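机器人什么时候能替我干家务

五月了，家里还是乱。水池里的碗从昨晚放到现在，我坐在这儿写博客，说明我对家务的态度很明确。

先说结论，还早。

起因是上周跟 Abenezer Tefera 吵了一架，也不算吵，就是在群里互相发长语音。他觉得再等两年，家里洗碗叠衣服这些事就全交出去了。我说你先让它给我舀一勺坚果再说。他说舀坚果有什么难的。

难啊。

扫地机不算，扫地机我家有，Brilton 的，用了很久，它的本事是在地上走，碰到袜子照样卡死。我说的是带手的那种，能拿东西，能放东西，能在我没把桌子收拾好的情况下干活。最后这条最要命，谁家桌上没几根线，没半包吃的。

勺子这个事我想了挺久。人拿勺子舀混合坚果，根本不过脑子，手腕一转就进去了。腰果是弯的，葡萄干粘在一起，杏仁滑，勺子下去它们就往两边跑。力气小了舀不上来，力气大了碗跟着走。然后还得端平，挪过去，倒进小碟里，别倒一桌子。每一步单拎出来都不难，连起来就容易出事。
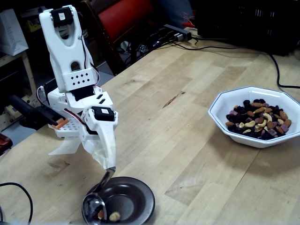 Abenezer 的说法是，做六十遍总能学会。行，六十遍我信，可是换个碗呢？换把长一点的勺子呢？我妈家那种深口的大碗，勺柄都能掉进去。人换个碗是不用重新学的，这个差别我觉得被大家说得太轻了。

再说钱。Lallby 那款桌面小臂，我问过，3,000 块，不含夹爪，夹爪另算。Estby 的便宜，1,238，但是要自己拧螺丝自己调舵机，调一晚上，第二天零点又跑了，再调。买回来等于多了一件家务。我不是说不值，玩是真好玩，我自己就很想买。但你要说是为了省事买的，那骗谁呢。

工厂那边情况不一样，我表哥在 Gebremichael 的包装车间，他们那儿机械臂早就在干活了，码箱子，贴标，一站一整天。可是他说的原话是：箱子歪了还得叫人。料是一样的料，位置是固定的位置，灯都不带换的。厨房哪有这个条件，我家厨房灯还坏了一个，一直没修（这个也指望机器人吗）。

所以我现在的看法，单个动作，固定摆好，可以，慢一点也行。一整套家务，从头到尾没人管，不行。洗碗机倒是老老实实把洗碗解决了，代价是你得自己把碗放进去，在拿出来。剩下那两步，放和拿，恰恰是最烦人的，也恰恰是手的活。

Abenezer 肯定要来评论区反驳，欢迎，带视频来，不要加速的那种。加速八倍的叠衣服我看够了，八倍速我也叠得很利索。

另外有人问我上次那个架子装好没有。没有，少一颗镙丝，还在等卖家补发。

先写到这，晚上十一点了，碗还没洗。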